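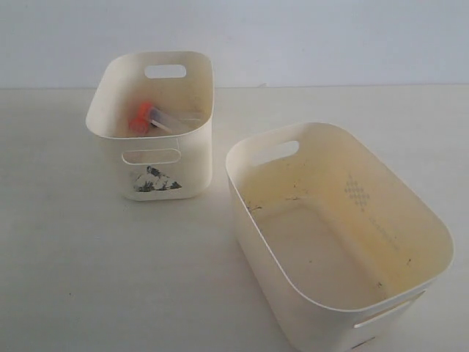 Who may borrow storage bins from the Katanness Community Store?

Any resident or local group registered with the Store may borrow bins. Registration is free of charge and is completed at the Mackay Road desk.

How many bins may I have at one time?

Individuals may borrow 2 bins. Groups may borrow 4, subject to what is on the shelves that day.

Are the bins new?

Most have been in use for several years. Cream plastic marks and yellows with age, and old stickers do not always come away cleanly. A stained bin remains in circulation as long as the rim and handles are sound.

How should a bin be cleaned before return?

Please empty it fully, checking the corners for caps, tubes and other small items. Wash it with warm water and washing-up liquid, then leave it to dry upside down.

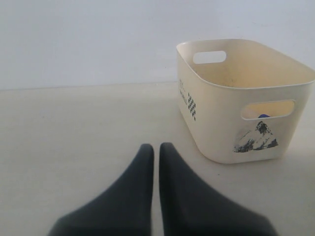
Scouring pads should not be used, particularly on bins with a printed design - the print wears away quickly. Stubborn marks may be left for our staff to deal with.

May I attach my own label?

Yes, provided that it is tied through a handle opening. Adhesive labels are no longer accepted.

What happens to items left inside?

They are kept at the desk until the end of the month. Enquiries should be made to Fiona Cruickshank.

Is the Store open at weekends?

The Store is closed on Sunday. Bins due that day may be returned the following morning without charge.

Whom should I contact about a group booking?

Please write to Keerthana D'Souza, Bookings, stating the name of your group and the dates required.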